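Rellgate Household Advice
Care of Small Wooden Drawer Cabinets
Revised Jul 7, 2024

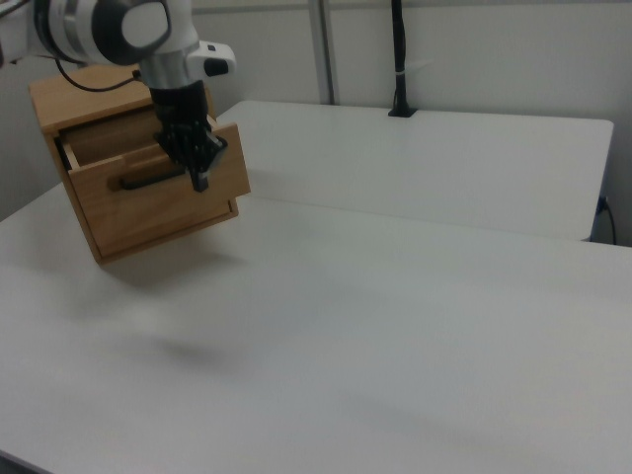

Small single-drawer cabinet in light wood, with the drawer partly open.

Small drawer cabinets are often kept on desks, shelves and hall tables, where they receive a good deal of daily handling. The following guidance applies to cabinets of solid or veneered wood with one or more sliding drawers.

Lifting and moving

Empty the drawer before the cabinet is moved. Coins, keys and batteries slide to one end when the piece is tilted and may mark the inside of the drawer box. Carry the cabinet with both hands under the base. A drawer front is attached to its box by screws or glue, and repeated lifting by the front will loosen the joint. The same applies to the handle.

For longer moves, take the drawer out and wrap it separately. Where it cannot be removed, hold it shut with a band of soft cloth. Adhesive tape should not be used on a waxed or oiled finish.

Drawers that stick

Remove the drawer and wipe the sides and runners with a dry cloth. Rub a plain white candle along the surfaces that touch, then slide the drawer in and out several times. If it still binds, look for shiny patches on the drawer sides. These may be sanded lightly, with the grain, using fine paper. Sand a little at a time and test the fit often.

Wood takes up moisture in humid weather. A drawer that sticks in summer may run freely again by December, and heavy sanding is best put off until then.

Bar handles

A loose bar handle is tightened from inside the drawer. Turn each screw a little in turn, keeping the bar level. If a screw spins without gripping, check whether its thread or the thread in the handle is worn. Black finishes should be wiped with a damp cloth only, as scouring powder will scratch them.

Cleaning

Dust the top and sides weekly. Remove finger marks around the handle with a cloth wrung out in mild soapy water, and dry at once. Empty the drawer twice a year and brush out the corners. Leave it open for an hour before refilling.

Further guidance on finishes is given in Rellgate Leaflet 37, Oils and Waxes for the Home.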